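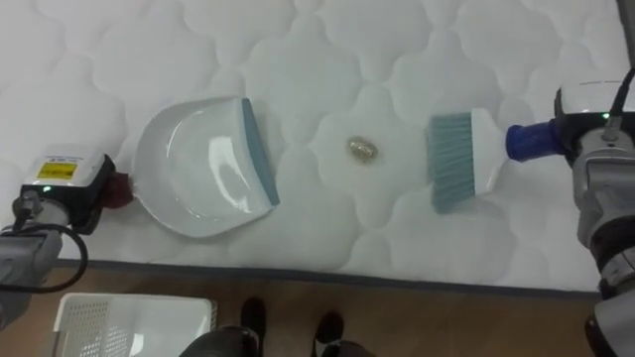 Can a two-arm robot do ordinary housework without someone steering it yet?
In narrow pieces. A system trained on one chore in one room will often finish it, slowly, and the success rate drops when the room, the light or the tool changes.

Posted by hegedűs_bench, August 2021

I manage a small guesthouse and keep reading that cleaning will be automated soon. I don't mean disc vacuums, we have 2 of those and they do the halls fine. I mean the fiddly work: picking a scrap off a mattress with a dustpan and hand broom, turning a pillow, emptying a bin. Is any of this for sale, and if not, what is the hard part? The arms look precise enough to me.

Polteo

Precision isn't the limit. Most light arms will return to a taught point much more closely than sweeping requires. The trouble is contact. A dustpan works when its lip stays flush with the surface, and a quilted surface gives under load and has seams. Press too lightly and the scrap goes under the lip; press harder and the pan digs in and tips. The broom has the same problem plus bristles, which bend and hide the tip from the camera. A person corrects all this by feel in the wrist. Many low-cost arms have no force sensing there and have to estimate it from motor current – noisy at low speed.

I ran a sweeping test on a bench at Nerkau, one piece of crumpled foil per trial, firm flat surface. Out of 74 trials, 53 ended with the foil in the pan. On a foam pad I stopped keeping score. Average time was long enough that I could have done the whole bench by hand.

To the other part of your post: I don't know of anything on sale that does mattresses. Bin emptying is closer, if every bin is the same and stands in the same place.

Bretov

Depends what you call a chore. In our shop a fixed arm loads blanks all shift and needs up to 209 demonstrations when we change the part. Nobody calls that housework but it's the same pick and place. Keep the vacuums and buy a better hand broom.

Polteo

209 for a part change sounds high. Are you retraining from scratch each time or starting from the last set?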